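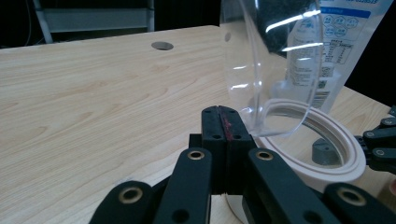

Arkcombe Workplace Fitout Group - Visit Reports

Valtonen showroom and assembly hall, Kuvcombe

We visited the Valtonen site at Kuvcombe in May to look at meeting tables for the second-floor refit. The visit ran from 9.30 am until a little after lunch. It covered the assembly hall, the finishing area and a furnished meeting room on the showroom level where visitors can sit at the product for as long as they like. The notes are in the order we walked the site, with the meeting room last.

Assembly hall

The hall is a single bay with receiving at the north end and dispatch at the south. Tops come in cut to size from a supplier and are drilled, edged and finished on site. Underframes are welded elsewhere and arrive powder coated. Valtonen offered to show us the welding contractor's work on a separate day, but we did not think it necessary for an order of this size.

Drilling is done face up on a flat bed with a sacrificial sheet underneath. Cable holes are cut before the finish goes on, so the inside edge of the hole gets sealed with everything else. We asked about this because the tables in our existing boardroom were drilled after delivery, and the raw edge has swollen at two of the holes. Valtonen will drill on site if a customer insists, but the finish warranty then excludes the area next to the cut.

Holes can be placed anywhere outside a 70 mm margin from the table edge. Closer than that, the fitting fouls the underframe rail on most models in the range.

Finishing

Standard tops get 3 coats of clear water-based finish, with a light sand between coats. The tint is adjusted in the first coat only. Staff had sample boards at each stage, and the difference in colour between the first and last was smaller than we expected. The pale option stays pale. Under the hall lighting it looked slightly pink, and in daylight by the roller door it did not.

The finish is low sheen. Fingerprints show on the darker tints and much less on the pale ones. We put a damp cup on one of the pale boards at the beginning of the finishing tour and wiped it off at the end, and could not find a ring.

Meeting room

The table in the meeting room has a light-coloured wooden top, pale beige, with wavy grain lines in a slightly darker tan. The grain is soft enough that it does not compete with paper or a screen, which was one of our concerns with the heavier-figured samples. It runs more or less in one direction and we would ask for the same on ours, particularly where two tables are butted together.

The cable pass-through is a small round grommet in grey, set near one edge of the top. It is a neat fitting and takes up very little usable surface. Our reservation is capacity. A small hole suits a laptop charger and a network lead, and would be tight once a conference phone and a display cable are added. Valtonen lists a larger size at the same price. We recommend the larger size for the two big rooms and the small one elsewhere.

Position matters as much as size. With the grommet near an edge, leads drop straight down on that side and do not have to cross under the table, but anyone seated there has cable at knee level. A clip-on tray is available for the underside and should be included in the order.

Chairs are grey and dark finishes are used in the background, so the top stands out as much lighter than its surroundings. Our own rooms have white walls and a mid-grey carpet, and the contrast will be lower. We have asked for a loose sample to check against the carpet before committing.

The room was quiet, which made it easy to check for rattle. Leaning on the table edge produced no noise and no movement we could detect.

Power modules

Valtonen supplies the Trotik under-table power module as an option. It hangs from the rail on two brackets and can be removed with a hex key. It has 4 outlets. The cord is shorter than we would like for the rooms where the floor box is off centre, and an extension would defeat the purpose of a tidy installation. A longer cord is available to order.

Items outstanding

Loose sample of the pale top, to be posted to the Arkcombe office.
Drawing showing the larger grommet against the underframe rail.
Cord length options for the Trotik module.
Confirmation that the 98 kg packed weight for the largest table is per carton. The goods lift will take it, but the trolley we have will not.

Parking at Kuvcombe is at the rear of the building and closed footwear is required in the hall.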